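List home | Threads | Previous | Next | Search

Re: [smallkitchens] countertop oven, sausages, the smoke question

Quick one before I have to run, sorry for the fragments. Answering Tsung-han from this morning, and the two people who wrote me off list asking the same thing.

Tsung-han Lu wrote:
> I moved into the Clindon place in February and there is no real oven,
> only a small countertop one and a hot plate. Sausages on the rack come
> out fine on top and pale underneath. Also the tray is a horror
> afterwards, brown streaks baked on everywhere, and by the second batch
> the smoke alarm goes. Do you line it? Do you soak the rack? My
> landlord says foil. My sister says never foil. And where do you all
> keep the thing, mine eats the whole counter.
>
> Tsung-han

OK in order.

Pale underneath: turn them. Once at the halfway mark is enough, tongs not a fork, a fork lets the juice out and then that's your smoke right there. If yours has a ridged rack that sits in the tray you get stripes where it touches and pale in between, that's just how those racks are, give them a quarter turn as well if it bothers you. I stopped caring.

Don't crowd. 4 is my limit on a small tray, and I'd sooner do 2 rounds than have them steam against each other. Pull the tray all the way out and set it down before you turn anything. Reaching in past the top element is how I got the mark on my wrist. 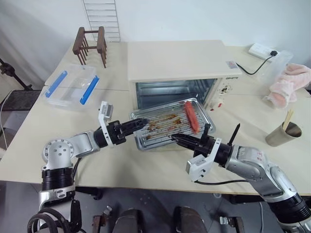
Smoke on the second batch is the drippings from the first one. A spoonful of water in the bottom of the tray before you start, under the rack, helps a lot. Top it up between rounds. Not so much that it slops when you slide it back in.

The brown stuff. Do it while it's warm, not hot. Rack out, into the sink with dish soap and the hottest water you've got, tray on top of it, walk away for the length of dinner. Then an old toothbrush along the ridges, always with the ridges, going across just flicks it at you. What's left after that I leave. Baking soda paste overnight if company is coming. I tried the Plosia spray that got passed around on here last year and didn't like the smell, went back to the paste. Wan liners are OK but they slide around under a rack and I gave up trimming them.

Foil: I'm with your sister, at least on the oven floor. Check what your booklet says, some of them are very firm about it. On the tray itself under the rack I don't see the harm so long as its flat and not touching the elements.

Space. Mine lives on a table of its own now, near the wall but not up against it, leave a gap behind and on the sides. Nothing on top of it!! I know it's a nice flat shelf. I lost a bread bag that way. Tongs, brush and spare rack go in a clear plastic box that stays off to one side, the kind with clips, and I stood a wire grid for the mitts against the back wall so nothing dangles near the heat.

Heat setting I can't really tell you, the dials on these are all over the place. Get a cheap oven thermometer. Mine read about 251 with the knob at 225, so for a whole year I was cooking hotter than I thoguht and blaming the sausages.

Somebody asked about the Gratetura rack with the fold-up handles, does anyone still have one? Would like to know if the coating held up before I order. I'm out until Tuesday, will read replies then.

Back to top | Contact the list owner | Copyright remains with the individual posters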